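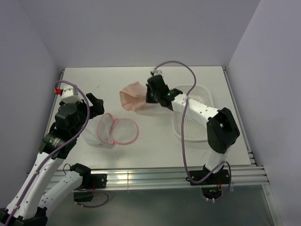
Back from the open day at Plandamo and typing this on the train, so excuse the mess. Got there late (wrong tram, my fault), missed the welcome talk, went straight downstairs to the arms.

Two of them, white and black, working over a little white table with mesh laundry bags on it. Laundry bags! I'd expected car parts or something. Gisela Kuhlmann was running the demo and took questions the whole way through, which can't be easy. She said soft stuff is the hard bit – a box stays a box, but a bag is a differnt shape every time you let go of it. You can see straight through the mesh in places too, and the cameras don't like that.

Some 17 of us squashed round the bench. A boy at the front asked if it could do socks. "Ask me in August," she said. Big laugh.

It's slow. Much slower than the clips online. I didn't mind, you get time to watch the fingers and guess what they're going for next. I guessed wrong a lot.

Also had a quick word with Ruairi Ogilvie upstairs about the gripper fingers – they get through 11 pairs a month, he said, and print the new ones in house. Wanted to ask what they cost but the coffee queue moved and I lost him.

Didn't get to the Cullilano stand at all. Room 82, if anyone went please tell me what was in it. More tomorow, my stop's next.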